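Zulent Press Office
2020-05-15
Search News Enter keywords Go

ZULENT ASKS THE NATION TO LOOK IN ITS BATHROOM DRAWER

Household storage firm Zulent today launches Ollside, a range of plain drawer trays for the things people own, use daily and can never find.

The range follows a survey of 415 of our customers, who were invited to empty one bathroom drawer and write down what was in it. Most found the item they had been blaming on another member of the household. One returned the form with the words "I would prefer not to" and has been sent a complimentary tray. 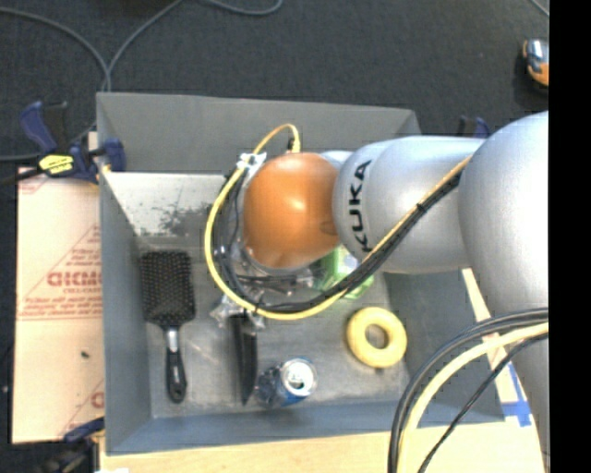 Hair things remain the worst offenders. They are long, they are awkward and they travel diagonally, so that a drawer with one of them in it is full. A black paddle brush with a slim handle, lying bristles up on the floor of a grey bin, takes up a good deal more room than its owner would admit to, and it collects fluff while it is at it. Ollside's longest tray was drawn up with that sort of brush in mind, handle included.

Trays come in 18 sizes, which our designers consider restrained. They clip side by side, lift out for rinsing and have no lids — lids being where tidying usually goes wrong.

The first 1,000 sets go on sale today through the Zulent website and at 116 branches of Bangera, where open for click and collect. A deeper version for kitchen drawers, named Zamel after a meeting that went on too long, will follow in August.

Zulent makes no promises about the cupboard under the sink.

Press samples are available on request from the Zulent press office. Please say how wide your drawer is.

Filed under: Home & Storage, Product News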